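Sorting the Hostel First Aid Supplies
Project report, Community Health Practice module
Ruan Xaba and Folasade Nwankwo
22 October 2018

1. Background

Mabuza hostel has 60 residents on three floors. Medicines and dressings were kept in a kitchen drawer, on top of the office fridge and in two shoe boxes. Residents who needed something at night usually woke the duty student and asked. In June we proposed sorting everything into one place and putting up a list of what is kept there. The warden agreed and gave us the lower shelf of the Hedetden cupboard in the hallway.

2. Method

We collected everything on the office table and read the date on each pack. Expired items went into a bag for the pharmacy to take back. Packs with no readable date were treated as expired. Anything prescribed to one person was returned to that person or added to the same bag.

The rest was divided by use: pain and fever, stomach, skin and cuts, and cold and throat. We first tried cloth bags with labels, but people had to empty a bag to find a small packet at the bottom. We changed to clear plastic bins after the first week. Boxes stay in their original cartons with the leaflet inside. We had thought of throwing out the cartons to save space, but the dosage is often printed only there.

3. Survey

We handed out 50 questionnaires and asked where residents would look for a fever medicine, a plaster and a cold pack. Most named the kitchen drawer for all three. Several said they bought their own because they did not expect to find any in the building. Folasade entered the answers and Ruan checked them.

4. Results

The bins fit on the shelf side by side if the longest one is placed at the back. The pain and fever bin was the easiest to fill. Its contents are mostly flat boxes, so they can be stacked at one end and leave room for new stock.

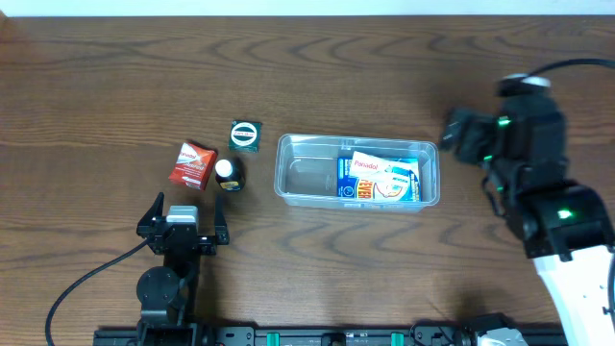 Figure 1. Clear bin with a Panadol pack on top of a blue box marked FEVER.

Small square packets remain a problem. They slide under the boxes and are missed when the bin is checked. A narrow divider might help, but we did not have time to test one.

The full cost was 607 from the module fund, which covered the bins, labels and a marker. The stock list is taped inside the cupboard door, with a column for initials and date.

5. Further work

The duty students will check dates at the start of each term. The Ultudberg hostel has asked for a copy of the list. Their supplies are kept in a locked office, so the part about access at night would have to be rewritten for them.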